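5. Results and what we'd change

Each hand-held gripper got 94 tries at picking up cloth in a bedroom. The Caltano fingers managed 30 clean grasps, the Clenoso pair 10. The rest were mostly duvet — a patient opponent. Next term we'd try softer tips, a slower close and fewer blankets. Fig. 4 has the yellow slotted fingers up against the brown fabric.
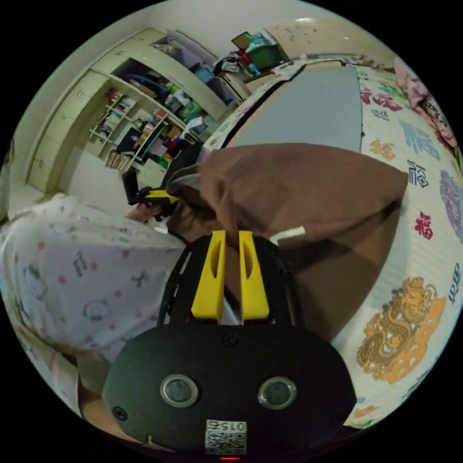
Brunner
Project student, gripper testing and write-up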